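Saturday, bedroom bay, kettle on

Sat down to sort the equipment list for next term before the money gets frozen. I've got it open in one window and the laundry runs in the other, which is a good way to make yourself want to buy everything. We're still on the one humanoid, both arms busy, clothes off the bed and into the basket, and every hour it's on that job it isn't doing kitchen work. So the big question is whether we go for a second set of hands or a whole second body (I know which one I'd like!).

Vinulton quoted us for the hands last month and I've been sitting on it. Lead time is the bit that worries me.

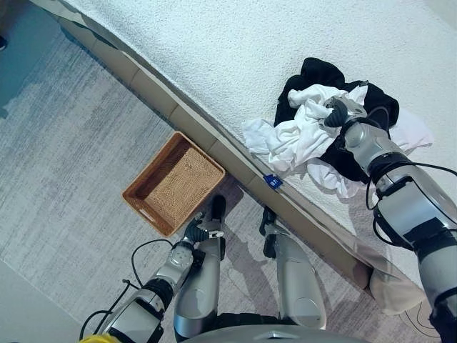
Houda Zerouali reckons we should order the spares before we even talk about another robot, and that if we wait for the full quote to come through we'll be into August with nothing on the shelf. She'd put the cables in the same order and save on freight.

Fair enough, she's won me over on the freight. So, pencilled in: 2 hands from Vinulton, 4 wrist cable sets from Ornlow, and a box of 80 finger sleeves, the ribbed kind, because I'm sick of rationing them. Dark fabric is still the thing I want to spend on at the sensing end. Black knits fold in on themselves and there's not much for a wrist camera to get hold of.

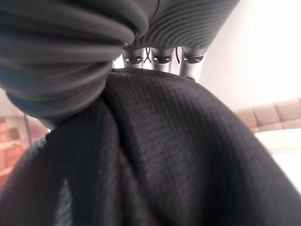

Tawfik do a small light ring that might help, and at 250 dollars a pop I can hide one in consumables without anybody's eyebrows going up. I'd rather try one than buy the pair and find it fouls the wiring. Need to measure the clearance first, and ask whether their colour temperature is adjustable. The brochure is useless on that.

Then there's storage. If a second body does turn up it has to live somewhere, and the Flilbridge racking is already chockers.

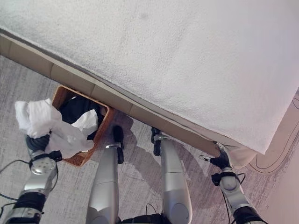 Do we lease the second body or buy it outright?

Lease for the first year, then look again once we know how many hours it's getting.

Abdelkrim Bouzid has the leasing paperwork, chase him. Also still to do: cable lengths to Ornlow, and find out who signs for freight now.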